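Can Machines Do the Chores Yet? A Midyear Assessment

The question of whether a machine can be trusted with ordinary household work is an old one, and it deserves a more careful answer than it usually receives. 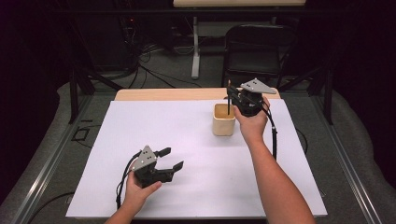

For the purposes of this post, a chore is any small physical task that an adult performs without instruction and would prefer not to perform at all. Clearing a table is a chore. So is putting the pens back in the cup, matching lids to boxes, or wiping down a counter after breakfast. On a shop floor the equivalents are refilling a parts bin, turning a component the right way up and setting tools back in their rack. None of this work appears in a brochure, yet it fills a great deal of the day.

I began keeping a written record of such tasks in my own home in Dusthorpe last winter. The list now stands at 154 entries, and I have marked each one according to whether a machine I could buy or lease today would complete it without supervision. At present 14 carry that mark. Most of them belong to appliances that have been with us for decades, the dishwasher and the washing machine among them. The robot vacuum accounts for 2, and one of those is marked with reservations on account of the hall rug.

What remains is nearly all handling work. Washing dishes is solved; loading them is not. The dryer finishes its cycle and the shirts stay in it until a person arrives. The difficulty lies in the picking up and the putting down, and it is greatest with small, light and thin objects. A slender item standing in a container asks for a great deal of precision. The fingers must arrive at the correct height, close by the correct amount and withdraw without bringing the container along. A child of four manages it while talking about something else.

The approach that currently attracts the most attention is learning from demonstration. A person performs the task with the same sort of gripper that the machine will later use, many times over, and the recorded motion becomes the material from which the machine learns. The advantage is plain. People already know how to do chores, and it is far easier to show the closing of a finger and thumb than to write it down as a rule. The drawback is that the demonstrations must be varied. A cup that always stands in the same spot teaches the machine about that spot.

Readers who have tried to do fine work in thick winter gloves will have some idea of what the demonstrator faces. Two stiff fingers replace five soft ones, and much of the sense of touch is lost. If a person can still complete the chore under those conditions, it is fair to conclude that the hardware is adequate and that the remaining problem is one of judgment. I consider this the most encouraging point in the entire field, and it is seldom mentioned in the announcements.

The shop floor is somewhat further along. Pearce, a packing firm on the Clutley road, opened its doors to local residents in July, and I spent an afternoon there. One arm was transferring sealed cartons from a belt to a pallet and did so steadily for the length of my visit. The cartons were identical and the belt delivered each one in the same position. At the next station, where mixed hardware is sorted into trays, all of the work was being done by hand. The supervisor told me that a trial of up to 200 trays had been attempted there the previous year, and that the staff had spent more time correcting trays than filling them. The firm intends to try again when the budget allows.

Vinora, whose kitchen assistant has been promised for some time, still lists its product as forthcoming. I have held my name on the waiting list and will report on the matter when there is a product to report on. I would ask any manufacturer in this market to publish three figures: how often the machine finishes a task, how long it takes, and how often a person must step in. The third is the one most often missing, and for a household it matters most. A helper that calls for assistance every few minutes has added a chore.

My own position, then, is that machines can do the chores that have been rearranged to suit them, and can do some of the others on a tidy table with a patient person nearby. I do not expect to mark many further entries this year. The drawer of loose batteries, rubber bands and takeout menus - entry 2 on the list, and the one my family asks about - will remain unmarked for a good while.

The full list will be posted on a separate page once I have corrected the numbering. Readers who keep similar records are invited to send them in, particularly if they have found anything that can fold a fitted sheet.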